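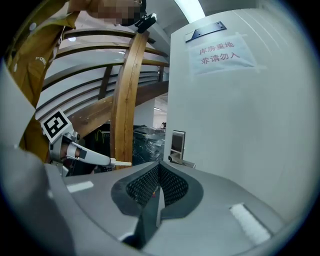 Skarnier Quest Text Dump: README

What this is

A text extraction of the dialogue, journal entries and item blurbs from Skarnier, the fan-made action RPG set in the old Awad game world. It covers the public demo and the two patches that followed. The full game is still listed as "coming," as it has been for as long as I have followed it, so please don't file issues asking when the rest of the text will be added.

There are 3,288 lines in the main file. The project's own page says the demo has "massive amounts of dialogue." Judge for yourself. A good share of those lines are shopkeepers saying the same greeting with a different comma.

Why bother

I wanted to check a claim. The fan wiki says every side quest in the demo has at least two endings. I had played it twice and seen one ending for nearly all of them, so I pulled the text out and looked. Of the 46 quests with journal entries, 40 have exactly one closing entry. The other six do branch, and one of those branches can't be reached because the flag that opens it is never set anywhere in the scripts.

I posted this on the forum and was told the endings were "emotional" endings. Maybe so. They aren't in the data.

Files

lines.tsv: one line of text per row, with speaker, quest tag and the source script
journal.tsv: journal entries only, in the order the game loads them
items.tsv: item names and blurbs, no stats
speakers.txt: speaker codes and the names they show up under in game
extract.py: the script that made all of the above
notes_old.txt: my first pass, kept because people linked to it

Columns in lines.tsv

id: the number the game uses. There are gaps. I didn't renumber.
speaker: short code, see speakers.txt. "unk" means I couldn't tell and didn't guess.
quest: quest tag, blank for general chatter
script: which script file the line came from
text: the line as stored, typos included
patch: 0 for the demo, 1 or 2 for the patches

How it was made

The demo runs on the Kotus engine, which keeps its strings in plain packed tables. Grímur Hallgrímsson wrote the unpacker for a different Kotus game and it worked here after I changed the header check. His tool is not included. You'll need your own copy, plus your own copy of the demo. After that, run extract.py on the unpacked folder and wait a minute.

Quest tags come from the scripts. Speaker names were matched by hand, by me, over one long Saturday, and then checked by Juniper Rosenthal, who caught two characters I had merged into one. They have the same portrait and nearly the same name. I still suspect they were meant to be one character.

Known problems

About 400 lines never appear in the game as far as I can tell. Some are clearly test text. Others read like a whole cut chapter set in Davatov, and these have been passed around as proof that the chapter is "nearly finished." I would be careful with that. What exists is talk. I found no map, no quest flags and no items that point to the place. Text is cheap to write, and anyone who has followed a few fan remakes has seen a folder like this before.

Line breaks inside dialogue are stored as a backslash and an n. If your spreadsheet eats them, use a different import setting.

The patch column is wrong for a few item blurbs that were moved between files. I know which ones and haven't fixed them.

Voice lines are not covered. The trailer has voice acting. The demo has none, and I found no audio hooks in the dialogue scripts.

What you shouldn't use it for

Please don't use line counts to work out how much of the game is done. I've seen it tried with an earlier version of this dump and the result was a percentage to one decimal place. Nobody outside the team knows how long the finished script will be, and I have some doubts about inside.

Rights

The text belongs to whoever wrote it, and the setting belongs to someone else again. The script is mine and you can do what you like with it. If the Skarnier team asks me to take the text files down, I will, and extract.py will stay up.

Changes

v3: second patch added, merged speakers split, "unk" used in place of my guesses
v2: journal moved to its own file
v1: August, one big text file, mostly wrong about who was talking

Corrections are welcome if they come with a line id. A screenshot of someone on the forum saying it's in there doesn't count.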